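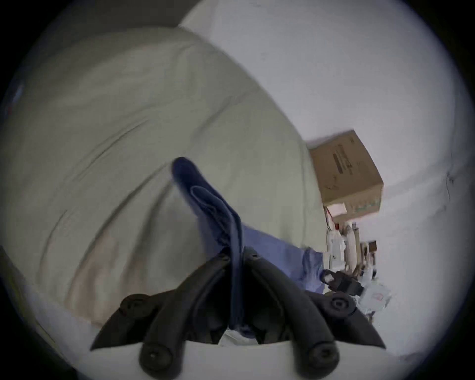
3 min read

Subject: Re: [plerov-residents] Dryer etiquette, second floor

On Saturday the Radwan Street building wrote:

> Could we please agree on how long a finished load may sit in a
> dryer before the next person takes it out? I waited until 5 for
> a machine that had stopped well before lunch. I'd also like to
> know whether the list thinks folding a stranger's clothes is
> polite or creepy. We had strong feelings both ways at Sulia
> Court and it ended in a laminated sign.

Creepy. Put them on top of the machine in a heap, as our grandparents did, and walk away with your eyes down.

On the waiting time, I vote for five minutes. I know some of you want half an hour, and I know which of you those are, having met your towels. There are five dryers for the whole building and one of those has been eating coins and blowing cold since September, so half an hour of courtesy is paid for by everyone standing there with a wet basket.

I did write to Osovitz Property about the cold one. They replied that the machine "has been noted." I wrote again and was told that a replacement costs $700 and that we are welcome to raise it at the next meeting, which they have not scheduled. Meanwhile the thing still takes money. If anyone else has lost quarters in it, send me the amount off-list and I'll put in one claim for the lot.

A few smaller matters while I have you:

The lint screens come out. They slide. Please try it.

Dark things bleed. If you wash new navy with somebody's forgotten white sock, you owe that person a sock.

Unit 139 — your detergent is lovely and we can all smell it from the stairs. Half a cap would do.

As for a sign, I'm against it. We already have one about bikes, and there are three bikes leaning on it.

If there are no objections by Saturday I'll take the five minutes as settled, and I'll be down there at 7 with a heap of my own.

-- 
Third floor, rear
To leave this list, send a blank message with "unsubscribe" in the subject line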